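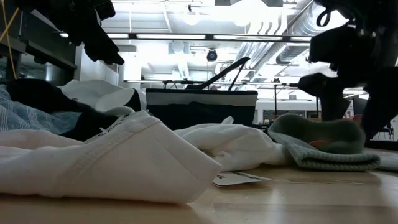
Drimia Cloth Handling Set
Data card, February 17, 2023
Maintainer: Yu-ting Yang, Ornbridge

Summary
Drimia contains 300 demonstrations of two-arm cloth handling, recorded at the Fedwood laboratory for training grasping policies. Garments, towels and other fabrics are presented in mixed piles on a tabletop.

Views
Each episode includes one fixed workspace view and close views from the wrist cameras. 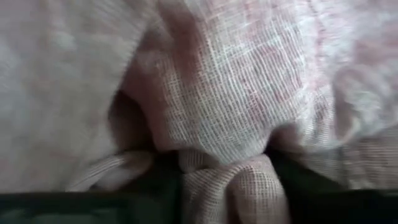 Wrist views are stored at full resolution. Motion blur has not been removed, and users should filter frames according to their own needs.

Splits
Training: 254 episodes
Held out: 46 episodes

Known limits
Lighting is overhead only. Pale fabrics may appear overexposed.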